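Filed under: Club Projects > Simulation > Beginner

Setting Up the Block Sorting Task

The Costello robotics club starts every new member in simulation before they touch the real arm. By the end of this page you should have a room, an arm and a set of objects to practice on.

1. Open the Eden project and load the empty room. Save a copy under your own name first.

2. Add the floor mat, then the arm. Check that the base is fixed. If it isn't, the arm will tip over on the first move.

3. Scatter your objects with the random placement script. Mix the sizes. Large flat pieces are fine, but keep a few small blocks within reach of the gripper.

4. Set the step limit to 3000 and run the scene once with the arm holding still. Anything that slides or bounces was placed too high - lower it and run again. 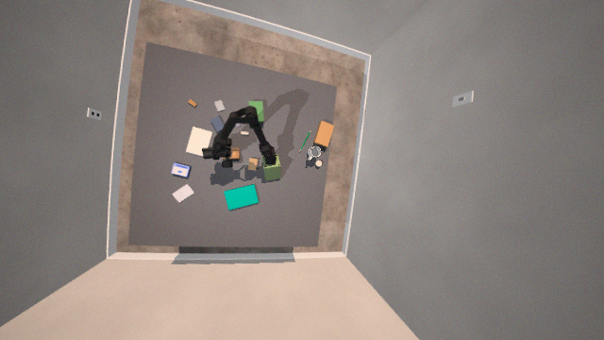
Do I need to know how to code before I start?

Basic Python is enough. Most members pick up the rest in the first few weeks, and the starter script only needs two lines changed.

5. Pick one block as your target and move the gripper above it. Come down slowly, close, and lift straight up. Save the run if the block stays in the gripper.

6. Repeat with a new random seed until you have 20 saved runs. Copy them to the shared drive before Wednesday so Zawadi Lema can go over them with you.

If a run crashes, write down the seed. Seed 614 is a known problem, so skip it for now.

We use cookies to remember your settings. Accept | Manage preferences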